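# Laseck to show disaster films through the autumn after viewers ask for more

The Laseck, the single-screen cinema on Stutport harbour, is to run a full season of disaster and survival films from September. 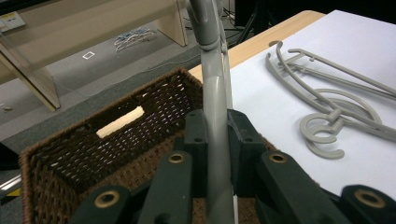

The season grew out of a one-off double bill in the spring, when the cinema paired an old flood drama with a low-budget film about a stranded ferry. Both showings sold out. The Laseck has 128 seats, and its usual weeknight audience fills less than half of them.

After the double bill the cinema put a short survey on its website, asking what people would like to see next and why. It had 733 replies. Of those, 381 put disaster or survival stories as their first choice, well ahead of comedies and crime. Musicals came last.

Many of those who replied said they had started watching this sort of film at home in the past year or two and wanted to see it on a bigger screen. Several mentioned the winter storms, which closed the coast road twice and left parts of the old town without power. One wrote that it was easier to watch a made-up flood than to read the forecast. Another said she liked films where people who could not stand each other ended up sharing a lift shaft.

The cinema says it had expected the opposite. Its programme notes for last winter were full of light films, picked on the idea that people would want cheering up, and ticket sales were flat.

The new season opens with "Jellirum", a drama set on a weather station where the relief boat fails to arrive. The film was made on a small budget and had a short run elsewhere last year, but has not been shown in Stutport before. It is 71 minutes long, and the cinema will show it twice on the opening night, at 6pm and 8.30pm.

Older titles make up most of the rest. There are two earthquake films, a mining rescue, a plague story and a silent film about a volcano, which will have live piano. The cinema has left out anything made for television, although the survey brought in plenty of requests for a certain mini-series about a comet.

Tjoa, the film club that meets in the upstairs bar, will lead a discussion after each of the early showings. The club has written a four-page guide to the season, free from the box office, which looks at how the genre has changed. It argues that the big ensemble films, with a dozen famous faces and a burning building, have given way to smaller stories about one household or one crew. The guide also has some sharp words about endings. In the club's view too many recent films stop at the moment of rescue and skip the clearing up, which it thinks is the part audiences on this coast know best.

Not everyone is pleased. A few regulars have complained that the season pushes the Laseck's foreign-language films to Sunday-style matinee slots, when people in work cannot come. The cinema says those films will keep at least one evening showing a fortnight, and that the dates will be in the printed programme. It has also agreed to put clearer notes beside each title, after one family walked out of the ferry film in the spring – the listing had called it an adventure.

Ticket prices stay the same. A season pass covers every film except the silent one, which is sold separately to pay for the pianist. Passes from the spring double bill are not valid, but anyone who still has the stub can use it for a free hot drink on the opening night.

Booking opens at 10am on the first day of the month, online and at the box office. The box office will keep back a small number of seats for each showing, to be sold at the door from half an hour before the film starts. Subtitled showings for deaf and hard of hearing customers are marked with an S in the programme.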